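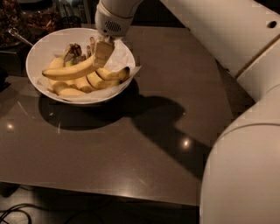 Figure 4. Bananas in the lined bowl, one raised from the pile.

4. Setting up the fruit bowl

This section covers the bowl of bananas kept on the tabletop in the shared kitchen of each Bevcombe apartment. It applies to the round white bowl supplied with the Brundia tableware set. For the tall glass jar and the hanging basket, see Section 5.

What you need

Bowl, round, white
White parchment paper, one sheet
Bananas
Soft cloth
Paper bag for fruit that is past eating

4.1 Preparing the bowl

1. Take all fruit out of the bowl and lay it on a clean towel. Do not stand it on the bare tabletop if the top has just been wiped.

2. Throw out the old sheet of paper. Paper is used once. A sheet that looks clean may still have juice on the underside.

3. Wash the bowl in warm water with a little dish soap, rinse, and dry it inside and out. Dry the foot of the bowl as well. Water trapped under it leaves a ring on the tabletop.

4. Look over the rim for chips. A chipped bowl is taken out of use and reported under Section 9.

NOTE: The bowl may go in the dishwasher on the lower rack. Do not stack anything inside it during the wash.

4.2 Lining the bowl

1. Tear off a sheet of parchment 18 inches long.

2. Crumple the sheet into a ball, then open it out again. Crumpled paper follows the curve of the bowl. A flat sheet springs back and lifts the fruit at the sides.

3. Set the sheet in the bowl and press the middle down with your knuckles until it touches the bottom.

4. Work outward from the middle, pushing the paper against the wall of the bowl.

5. Leave the edges standing above the rim or fold them over it. Corners may stick out past the rim. Do not trim them with scissors once the paper is in the bowl.

CAUTION: Use white parchment only. Waxed paper goes soft under ripe fruit, and printed napkins can mark the bowl.

4.3 Placing the bowl on the table

1. Wipe the tabletop with the soft cloth. The surface has a slight gloss and shows crumbs and fingerprints easily, so check it from a low angle with the light on.

2. Put the bowl down well away from the edges. It can stand toward one side or in a corner area of the table if people need the rest of the surface for eating or working.

3. Lift the bowl to move it. Do not slide it.

4. Keep it out of direct sun and at least 3 feet from the stove and the toaster oven. Bananas near a heat source brown on one side first, and this is easy to miss until they are picked up.

NOTE: The overhead lamp does not need to be switched off to protect the fruit. If the Disar under-cabinet strip is fitted, keep the bowl out from under it.

4.4 Filling the bowl

1. Check each banana before it goes in. Leave out any with split peel or a wet spot at the stem.

2. Decide whether to keep the bunch together. Bananas still joined at the stem stay where they are put. Single bananas roll and should go in last, on top or along the wall of the bowl.

3. Lay the first bananas low in the bowl, following the curve of the wall.

4. Add the rest with the stems pointing up toward the back. Stems that face the back are less likely to catch on a sleeve.

5. Put the fruit that should be eaten first at the top of the pile and toward the front.

6. Stop filling when the next banana would rest on the rim with its weight outside the bowl. Extra fruit goes in the pantry crate.

CAUTION: Do not press the pile down to make room. Bruises made this way show up the next day, usually on the lowest fruit.

NOTE: Do not mix apples or pears into this bowl. They ripen the bananas faster and take the space the bananas need to lie on their sides.

4.5 Taking a banana out

1. Choose a banana from the top of the pile.

2. If it is loose, hold it around the middle and lift. Keep the grip light. A ripe banana marks where it is squeezed.

3. Raise it clear of the others before moving it sideways. Pulling it out level drags the paper and can bring a second banana with it.

4. If it is joined to the bunch, steady the other stems with one hand and bend the banana away from them until it comes free. If the stem will not part, cut it with a small knife. Do not twist, as this tears the peel at the neck.

5. Settle any fruit that has shifted. Press the paper back against the wall if it has come up.
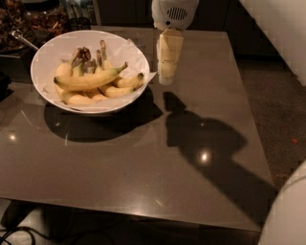 4.6 Checking ripeness

Check the bowl once a day, in the morning if possible. Go by the peel and the tips together.

Green at the tips, yellow along the body: Firm. Can stay in the bowl. Place low in the pile.

Yellow all over: Ready to eat. Place at the top.

Yellow with small brown spots: Eat today, or move to the refrigerator. The peel will darken in the cold and the fruit inside will keep a little longer.

Brown over more than half the peel: Remove. Peel and freeze for baking, or put in the paper bag for compost.

A dark or dried stem does not by itself mean the banana is overripe. Stems dry out sooner than the fruit, and one bunch can have brown and green stems side by side. The same goes for a blackened tip at the blossom end. Feel the body of the banana before throwing it out.

4.7 Refilling

1. Refill when 3 bananas or fewer are left.

2. Take the remaining fruit out and look at the paper. Replace it if it is stained, damp or torn through. Otherwise shake the crumbs off over the sink and put it back the same way up.

3. Put the new bananas in first and the older ones on top.

4. Write the refill on the card inside the pantry door.

The kitchen order from Abou Jaoude arrives every 9 days. If the bowl runs out before then, buy locally and keep the receipt. If there is fruit left over from the last delivery, cut the next order and do not overfill the bowl.

4.8 Cleaning schedule

Daily: Wipe the table around and under the bowl. Remove any spoiled fruit.

At each refill: Check the paper. Wipe the inside of the rim.

Every 14 days: Empty and wash the bowl as in 4.1, even if the paper looks clean.

4.9 Common problems

Small flies near the bowl
Take out the ripest fruit and change the paper. Wash the bowl. Check the sink drain and the compost bag too, which are often where the flies are coming from.

Paper keeps lifting
The sheet was not crumpled enough, or it is too stiff. Take it out, crumple it a second time and press it in again from the middle.

Bowl rocks when touched
Look for a corner of paper or a stem caught under the foot. If there is nothing under it, turn the bowl a quarter turn. If it still rocks, check whether the table is level.

Fruit ripening all at once
The bananas were bought at the same stage. Ask for a mix of green-tipped and yellow on the next order.

Sticky patch on the tabletop
Lay a damp cloth over it for a minute, then wipe. Do not scrape the surface or use scouring powder.

Questions about this section go to Fouad Qudah, kitchen supplies. Section last revised 2/17/25.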